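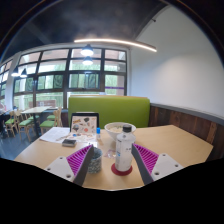

Chapter 2
Shared Tables: Eating and Working in the Same Place

In this chapter you will learn to
– tell apart the work items and the meal items on a shared table
– set up a place for one person so that drinks stay clear of paper and screens
– clear and reset a table between users

Key terms: coaster, work zone, meal zone, reset, open container

2.1 One table, two uses

A study café sells seats as much as it sells food. A guest may come in at 11 in the morning with a notebook and a tablet, order a bowl of rice an hour later, and stay until the evening. The staff can't treat that guest like a diner who leaves after the meal, and they can't treat the table like a desk in a library either.

Look at the long wooden table in the opening photograph. A bowl of pale food is out along with an open notebook or stack of papers, a pen, some loose printed sheets and a tablet propped upright. The water bottle is closed with a screw cap and stands on a red coaster. A small clear wrapper lies crumpled on the tabletop between the bottle and a speckled cup or container. Most tables in a busy study room come to look much like this one, and the person sitting there may be quite comfortable with it. The job of the staff is to keep it safe and clean without disturbing the work.

2.2 Work zone and meal zone

The work zone is the part of the table used for paper, pens and screens. The meal zone is the part used for dishes, cups and bottles. On a narrow table the two zones overlap, and most spills happen where they meet.

Azucena Mendoza trained floor staff at Vollside, a study café with two long tables and a small kitchen. She taught them to set the coaster down first, on the side away from the guest's writing hand, and then to place the drink on it. Bowls went next to the coaster. If there was no clear space, the server asked the guest to move the papers. Servers never moved papers themselves.

An open container is any cup, glass or bowl without a lid. Open containers need more room than closed ones. A capped bottle that tips over is a small matter, but a full cup can soak a notebook before anyone reaches for a cloth.

2.3 Small waste

Wrappers, paper napkins and straw sleeves are called small waste. Offer to take them each time you pass with a tray. Ask before you remove anything with writing on it – even a torn scrap may be somebody's notes.

Before you go on

Draw the table you use most often at home or at school. Mark the work zone and the meal zone, and shade the area where they overlap. Keep the drawing for the activity in Section 2.5.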